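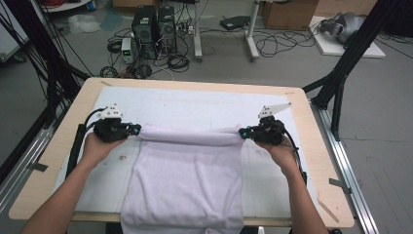

Vondari Publishes the Upkeep Log for Its Towel Station, Including the Parts That Went Badly

Company says anyone shopping for a robot that folds laundry should first ask who tightens the screws

CAMPOS, September. Vondari today released the full setup and upkeep log for the towel station at its Campos workshop, a single table where people wearing no special gear pick up a pair of hand-held grippers and fold towels so that a robot arm might later learn to do the same. The log covers 3000 recorded folds. It also covers 40 stoppages, and the company would prefer that readers start with those.

The station is called Musex. It does not fold towels by itself, and Vondari is not announcing that it will by any particular time. A person holds one gripper in each hand, pinches the two corners of a towel, and folds. The grippers record what they do. Everything else in the log is about keeping that simple arrangement in good enough order that one hour's recordings can be compared with the next.

"We get sent a lot of videos of robots folding shirts," said Olga Torres, who runs the Campos workshop. "I have never once been sent the video of somebody re-seating a connector with a towel over their shoulder. I would watch that one. I'd learn something from it."

What went wrong

Of the 40 stoppages, the largest share came from cables. Each gripper has one, and it leaves the back of the unit and runs down along the forearm. When the operator reaches across the table to bring one corner over to the other, the cable either follows or it pulls. If it pulls gently, the fold comes out a little short and the recording looks fine. If it pulls hard, the connector shifts and the signal drops.

The second kind is the one everyone notices, and the log treats it as the less serious of the two. A dropped signal stops the session. A short fold goes into the pile with the good ones.

The fix was dull. Operators now reach to the far edge of the table with both grippers before the first towel of a session, and again after any break. If either cable goes tight, they let out slack and try again. No part was bought. Vondari looked at a wireless version and decided against it for now, on the grounds that batteries would add a new column to the log before anyone had finished with the old ones.

Finger tips came next. The teal-blue tips on the grippers do all the touching, and they are the part that wears. Terry cloth sheds, and lint packs in where the tips meet. A tip with lint on it still closes and still reports that it has closed, and the towel slides out anyway. The log records a stretch in which operators were squeezing harder and harder without noticing, and every one of those folds had to be marked as doubtful.

"You can't feel it happening to you," said Emiliano Aguirre, an operator on the station. "I thought the towels were new. I thought I was tired. Then Olga wiped the tips and handed them back, and it was like somebody had given me different hands."

Tips are now wiped at the start of each session and every time the operator changes towels. A spare pair is kept at the station. Vondari does not publish a service life for the tips because it does not have one it believes.

Setting the table

A good part of the log concerns the table itself, which is wood with a large white sheet laid over most of it. The white surface gives the cameras an even background. It also shows every mark, and it moves. A sheet that creeps a finger's width over a morning will carry the work area with it, and folds that were square to the table at nine will be slightly off by lunch.

Strips of dark tape on the table serve as reference points. The rule in the log is short: check the sheet against the tape before the first towel, and do not move the tape to suit the sheet. The second half of that sentence was added after someone did.

Pencil is the only thing allowed for marking the sheet, and even that is a compromise. Nadège Le Goff, who reviews the recordings, asked for no marks at all. Operators wanted something to aim at. The current wording lets them make faint marks and asks them to write down when they did, and Le Goff says compliance is "about what you would expect."

She was also the person who asked for the frame checks. The table stands inside metal rails and posts, and anything attached to them depends on their staying put. Leaning on a rail is enough to matter. The log asks for the corner bolts to be checked by hand every session and with a wrench every 2 weeks. Workshop staff had been checking them when somebody remembered.

"I don't find loose bolts by looking at bolts," Le Goff said. "I find them because the same towel seems to have moved house between one recording and the next. By then we've already folded a great many towels."

Power, computers, and the floor

The station's computers stand on the floor behind the table along with a small power supply. Vondari's engineers are not proud of this. The log says so in plainer language. Cables run across the concrete, several of them coiled where they are longer than they need to be, and 4 of the 40 stoppages were traced to a foot.

Unai Calvo, the engineer responsible for the hardware, had wanted to leave the floor layout out of the public version. He was outvoted, and has since come around to part of the argument.

"People visit a demo and the cables are all hidden, and they go home thinking that's how it is," Calvo said. "Then they build one and it looks like ours. I'd still like it tidier. I'd also like people to know that ours makes usable recordings in this condition, because otherwise they'll spend their first month buying cable trays."

His section of the log covers the start-up order. The power supply goes on first, and the operator reads its display and writes the number down before switching on anything else. The computers follow. Grippers are connected last, left and then right, and each is opened and closed fully with nothing between the tips. If a gripper does not report fully closed when it is visibly closed, the session does not begin. Calvo would like it understood that "it was fine yesterday" is not a reading.

Shutting down runs the same steps backward, with one addition. The grippers are put down on the table, never hung by their cables. The log has a line about who used to hang them, with the name taken out at his request.

What Vondari is not claiming

The release of the log follows an inquiry from Vallora, a linen service that asked whether the station's recordings could be used to train an arm for its own folding line. Vondari's answer, which Vallora has agreed to have printed, was that it does not know.

The company has 3000 folds. They were made on one table, with a small number of towels, by a few people who had gotten used to working together. A portion are marked doubtful for the reasons given above. Vondari has no evidence that an arm trained on them would cope with a wet towel, a torn one, a towel with another towel stuck to it, or a towel handed over by someone in a hurry. Those four cases make up a good deal of what Vallora's folding line sees in a shift.

Yeshi Demissie, who manages operations at Vallora, said she found the answer more useful than the ones she had received elsewhere, though she stopped short of calling it encouraging.

"I have been told three times that this problem is solved," Demissie said. "So I ask what happens when the machine stops, and who comes, and what they do when they get there. Usually I'm told it doesn't stop. These people sent me a list of every time theirs stopped. I still don't have anything I can put on my floor. But I know what I'd be signing up to look after."

Vondari makes no estimate of when such a system might be ready and asks that none be attributed to it. It also asks that the station not be described as a folding robot. The folding is done by people.

What is in the log

The published version contains the start-up and shut-down sheets, the tip cleaning procedure, the frame and tape checks, the cable reach test, and an entry for each stoppage with its cause where the cause was found. In several entries it was not, and those say "unknown, restarted." Torres declined suggestions to tidy them.

Recordings are not included. Le Goff is still working through the doubtful ones and expects some to be thrown out. The log will be revised when she is done, and older versions will be kept alongside so that readers can see what changed.

Workshops that keep similar stations are invited to send in their own stoppage records. Vondari is particularly interested in hearing from anyone who has measured tip wear on terry cloth and is willing to say how.

About Vondari

Vondari builds and maintains recording stations for handling cloth and other soft goods. Its workshop is in Campos. Requests for the log, and corrections to it, should be addressed to Olga Torres at the workshop. Visits can be arranged outside recording hours. Visitors are asked to keep off the rails and watch the floor.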